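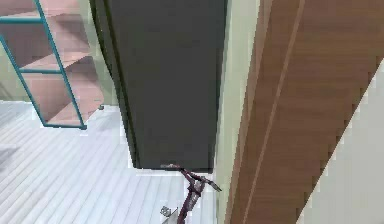
Jukora opens Wengate simulation suite to visitors for July demonstration

Jukora has confirmed that its simulation suite at Wengate will open to invited visitors in July, with demonstrations of household robot tasks carried out in computer-rendered rooms. Places are available to housing providers, care organisations, colleges and members of the trade press.

The programme will centre on Moon, the company's software for rehearsing robot work indoors before any machine is sent to a real address. Visitors will watch a simulated arm and gripper at work among shelving, doors and large flat panels, and will be able to follow each attempt from a viewpoint close to the arm. Staff will explain how a task is set up, how an attempt is scored and how a failed attempt is examined afterwards.

The Moon library at present holds 2960 rendered room layouts. A further set, prepared with the design studio Zornley, will bring the total to 3669 when it is released to licence holders later in the year. The new layouts concentrate on narrow spaces, including hallways and corners where furniture stands close to a doorway.

Si-woo Yeom, Head of Demonstrations at Jukora, said: "People who manage buildings ask us very practical questions. They want to know how much room an arm needs beside a cupboard, or what happens when a door is standing half open. We would like them to put those questions to the engineers while the work is running on the screen."

Each visit will last two hours and will include a short introduction, a live session in the suite and time for discussion. Visitors may ask for a task to be repeated with the furniture moved or with a different starting position for the arm. Attempts that do not succeed will be shown in full.

Sessions begin at 10 am and 2 pm. Groups are limited to five people, and organisations wishing to send a larger party will be offered a second session. The suite is on the ground floor and has step-free access from the car park. Visitors are asked to report to the main reception, where badges will be issued. Photography is permitted in the demonstration area but not in the adjoining offices.

Requests for places should be made in writing to the Demonstrations Office, Jukora, Wengate, stating the name of the organisation, the number attending and any access requirements. Press enquiries should be marked for the attention of Si-woo Yeom.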